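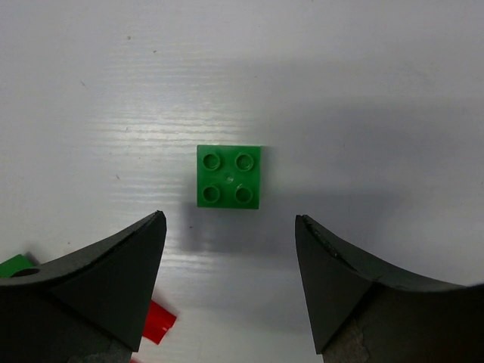 The kitting cells at Flandgate take over part of the small-parts picking in the packing hall starting in October. This page answers the questions sent to the automation team by operators, line leads and the maintenance shop. It covers the work itself, staffing, training, safety and records. In a cell, parts lie on a white table and a two-finger gripper works over them from above. A green 2x2 brick lying studs up on open table is the simplest pick we have. Most of the answers below concern parts that are harder than that one.

What work moves to the cells?

Single-part picks for kits made up of bricks and small plastic fittings. The cell locates a part, picks it and places it in the kit tray. Bagging, labeling, carton closing and final count stay at the manual benches. Kits with printed sheets or fabric parts stay fully manual.

Which kits are first?

Kits 2965 and 2982. Both use standard bricks, and both have the highest number of repeated hand motions per shift. Other kits will be added after the team leads and the automation team review the reject log together.

Will anyone lose their job or hours?

No positions are being cut as part of this project. Contracted hours do not change. Two picking seats per shift become cell operator seats, and the remaining pickers move to bagging and final count, where we now rely on overtime. Overtime in packing is expected to go down. If you depend on those hours, talk to Bernadette Breathnach in Human Resources before the new schedule is posted.

Does a cell operator get a different pay grade?

Yes. The cell operator role is one grade above picker. The new grade applies from the first shift worked after sign-off. It does not apply during training.

What does a cell operator do during a shift?

Loads parts onto the table, clears rejects, changes kit trays, checks the gripper fingers and answers stops. One operator covers one cell. Operators are not expected to program anything. Changes to pick settings are made by Teodor Ghiță or Darius Voicu and are entered in the change sheet at the cell.

Why does the cell slow down when parts are close together?

The fingers need clear space on both sides of a part. If a second part lies in the path of a finger, the software, Zudo, skips the pick and looks for another. If no free part is left, the cell stops and shows a yellow light. Spread the parts with the hand tool and press Resume. Do not add more parts to fix a yellow stop.

Does lighting matter?

Yes. The table is glossy, and glare or a hard shadow can change where the software finds the edge of a part. Keep the cell hood closed during a run. Do not use a work lamp at the table. If a hall light fails near a cell, report it to maintenance as a production fault.

How often are the fingers checked?

At the start of each shift and after any hard contact with the table. Look at the tips and inner edges for chips, and at the faces for worn coating. Surface wear on the faces is acceptable. A chip on a gripping surface is not, and the finger must be changed. Fingers are changed as a pair. Spares are in the Dinu cabinet next to the maintenance desk.

Can I reach into the cell?

Only with the door open and the light showing blue. Opening the door stops the arm. If the arm moves with the door open, press the emergency stop, leave the cell and call the shift lead. The cell stays locked out until Despina Chiriac releases it in writing.

How long is the training?

It has 2 parts: a classroom session, then supervised shifts at the cell. Sign-off requires a written check with a score of 70 or higher and a practical check on stops, tray changes and finger changes. Either check can be repeated. Training is paid and takes place during normal shift time.

Do I have to apply?

No. Pickers who prefer bench work can stay at bagging or final count with no change in grade. Names for the operator seats are taken by the team leads. If there are more names than seats, seats rotate monthly.

Is my work being measured?

The cell logs picks, skips, stops and restarts. The log is tied to the cell and the shift and does not store operator names. The cell camera points at the table and runs only with the door closed. Logs are kept in Flirulow and can be viewed by any employee at the hall terminal.

What happens if a cell is down for a full shift?

The kit goes back to manual picking. One bench per cell stays equipped for this. The shift lead makes the decision.

Who takes further questions?

Tadeo Villalba, packing hall office. Questions about grade, hours or schedule go to Human Resources.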